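Sim grippers: two-finger Sisgate or Ririseck for household pick tasks?

plankton_ilr
Hello all. Since February I compare two gripper models in simulation, on a two-arm robot in a furnished apartment. I ran 458 grasps with each. The Sisgate model opens wider, the Ririseck closes more evenly. My wrist view looks like this when the arm is tilted:

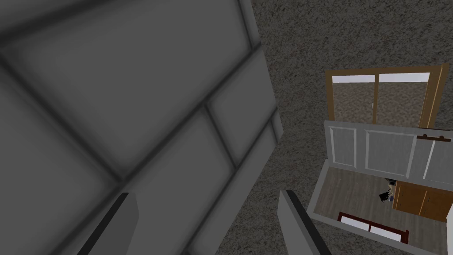 Do you keep the same controller gains for both grippers?
I keep them the same for the first 48 grasps, then I tune each one separately.

torquebench
Separate tuning spoils the comparison, in my opinion. You end up measuring your own patience. Fix the gains and report what you get.

plankton_ilr
I don't agree completely. Fingers with different mass need different gains – a fixed value is unfair to the heavier one. I can publish both tables. For the body camera I use the Bineteo controller defaults, no changes.

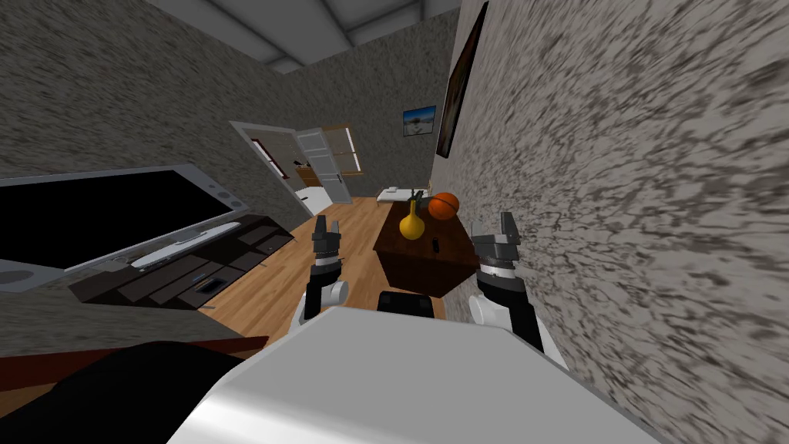
Body camera view, both arms forward, table with vase and basketball ahead.

mara_k5
Which camera do you trust for the final approach? With my Bermúdez arm the body camera was fine until the last 5 cm, then the fingers covered everything.

plankton_ilr
Only the wrist one, for the last part. I send you one more view. 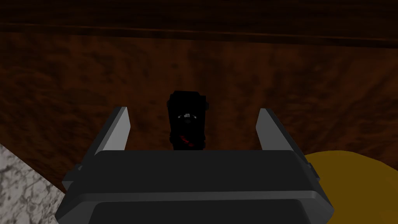

Finger opening is the number I would compare first, before force or speed. A wide gap forgives a bad position estimate, but the fingers need more time to close. With the black box standing centered between the open fingers, there is a lot of space left on both sides, so a small sideways error should not matter so much. The housing hides the lower part of the box, and for this reason I would not estimate height from this camera alone.

torquebench
Fair point about height. I still want the fixed-gain table.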